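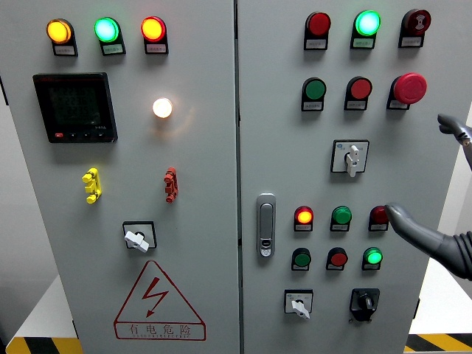 5. Using the Clivus facial steamer

5.1 Fill the tank to the line with distilled water. Do not add oils or cleanser.

5.2 Cleanse the face, pat dry and remove contact lenses.

5.3 Select the Gentle setting and sit 24 cm from the nozzle. 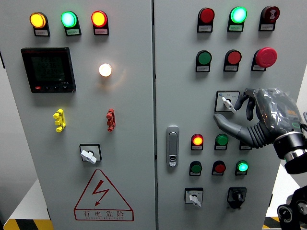 Cabinet doors with indicator lamps

5.4 Steam for five minutes, then apply a light moisturiser.

CAUTION: Do not use on broken or sunburnt skin. Stop at once if the skin stings. 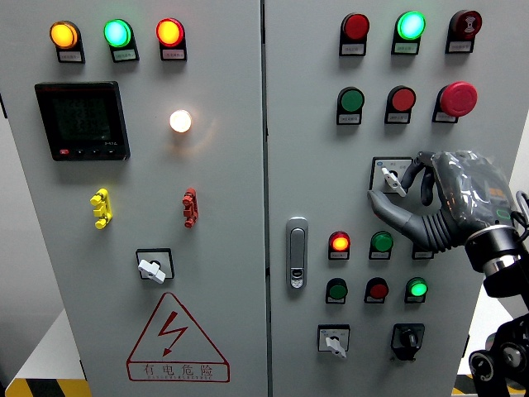 5.5 Switch off, allow the unit to cool and empty the tank -- standing water must not be left overnight.

Note: Replacement filters (part 689) are supplied by Vulton, Musstead.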